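# Velletness Open Day

The **Velletness Open Day** is a yearly public demonstration of household handling work, held on a Sunday in July. It began as an afternoon for relatives of the staff and is now open to anyone who books a place. Visitors watch everyday kitchen tasks done with grippers, and may try some of the tasks themselves. The best known of these is the bowl task, in which stacked tableware is handled over a laid table.

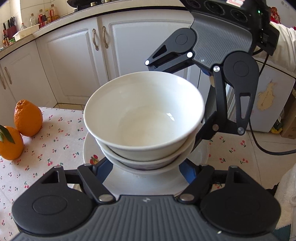 *Maintained by the Rumirix Demonstration Team*

## Background

The first open day was arranged by Dymphna Fitzgerald, who wanted people to see the work in an ordinary home setting. Earlier showings had taken place in a lecture room in Uston, with foam blocks on a bench. Attendance was low, and most questions from the audience were about dishes and laundry. The move to a kitchen followed the next summer. Over 1,000 people have attended since then.

## Program

Doors open at 2 in the afternoon. Guests are taken through in groups of six, and each group stays for four short sessions:

- an introduction to the hand-held grippers
- the bowl task
- the fruit and packaging task
- questions and hands-on practice

The last group goes in at 4. Practice is open to children if an adult stays with them at the table.

## The bowl task

The task uses three white bowls, one inside another, and a plate with a painted design. They are set out on a cherry-print tablecloth with other household items nearby, among them two oranges. Two grippers are used, each with blue finger pads.

Glossy bowls are a common choice for this kind of work. A smooth rim gives the pads little to hold, and nested bowls leave only a narrow edge showing on the lower ones. Beginners tend to close the fingers too early and push the stack sideways. The team advises new users to open the fingers wide, come down slowly on both sides, and close only when the pads are level with the bowl they want.
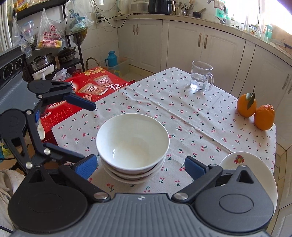
*Bowl task: the stack between the blue pads, with the plate at lower right.*

The order of work is left to the person holding the gripper. Some lift the top bowl alone — the usual choice for a first attempt — while others try to move the whole stack to the plate in one go.

## Takács session

The closing question period is known as the Takács session, after the room where it was first held. It has no fixed length. Written questions can be handed in at the door, and answers to those not reached on the day are sent out by mail in the following weeks.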